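Treklow puts out Carrilho 12, splits the planner from the grasp code

Quick one before the release notes get buried. Treklow pushed version 12 of Carrilho this morning, its control stack for two-arm tabletop robots. Big change is under the hood. The planner and the grasp code used to be one process, now they're two, and they talk over a small message layer called Anda.

Why it matters: in the old build, if the grasp side stalled on a bad depth reading, both arms stalled with it. Anyone who ran version 11 on a cluttered table knows the feeling. Arm hangs there, log fills up, you hit reset. Now the planner keeps its own clock and holds the arms at the last safe pose until it gets a fresh grasp target. Treklow says the hold can last up to 67 milliseconds before the planner gives up on the target and asks for a new one. That number is a setting, so change it if your cameras are slow.

The test job for this release is a tool bag. Small, soft, full of odd shaped stuff. Soft bags are a pain for perception. The opening moves when you touch it, the handles fold over, and a tool that was sticking out on the last look may be half under cloth on the next one. Older builds made one model of the scene at the start and trusted it. Version 12 throws that out and rebuilds the area near the gripper every time a finger gets close.

That's where the wrist cameras come in. The overhead view still picks which item to go for and which arm should do it. Once the arm is near, the wrist view takes over and the overhead view only gets a vote on collisions. The handoff between the two is new code and the notes flag it as the part most likely to have bugs. Known issue already – if both wrists see the same handle, the two arms can both claim it. The planner breaks the tie, but slowly. A fix is promised for September.

Planning got some work too. Each arm now publishes the space it intends to use for its next move, and the other arm plans around that space, not around where its partner is at the moment. Less waiting. It also means an arm can reach into the bag while the other one parks open over the table, ready to go, which the old planner would of refused.

Then tooling. Sandis, the replay viewer that ships with Carrilho, finally opens logs without loading the whole thing into memory. You can scrub a long run on a laptop. It lines up the overhead and wrist video with the planner's state, so you can stop on a bad grab and see what each process believed at that point. New filter box for messages. New dark theme, if you care. The export button still only does one file at a time, and yes people have complained.

Treklow ran the bag job 1000 times in simulation before moving it to the real arms. It hasn't put out success rates for either one, and the notes don't say when it will. We asked, no answer by posting time. Would be nice to have, the sim bag is a lot stiffer than a real one and that gap is the whole question here.

Upgrading: config files from 11 will load but the grasp section gets ignored, so you have to move those values over by hand. There's a converter script in the tools folder. It missed the gripper force limits when we tried it, check those before you power anything up. Plugins that call the old grasp process directly will break and need to go thru Anda instead. Two sample plugins are included, both short.

Version 11 gets bug fixes for a while longer – no end date given. Download is in the usual place, the docs are mostly updated. The page on camera calibration still shows the old menus.

More when the numbers come in.

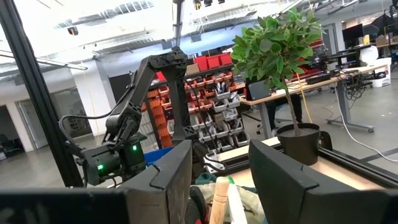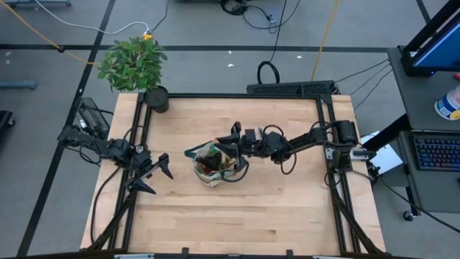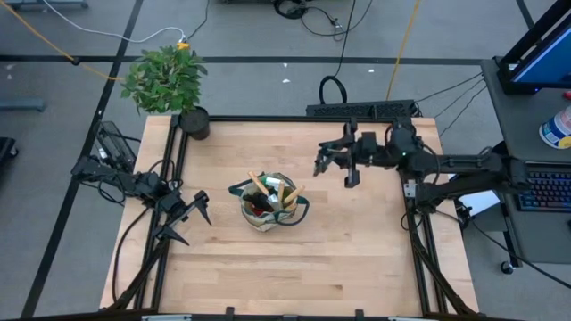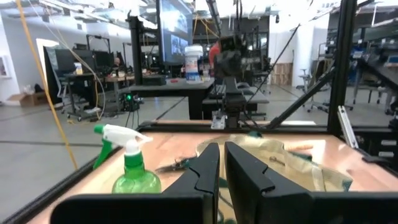

The two-arm table, from overhead (second and third) and from the wrist cameras (first and last).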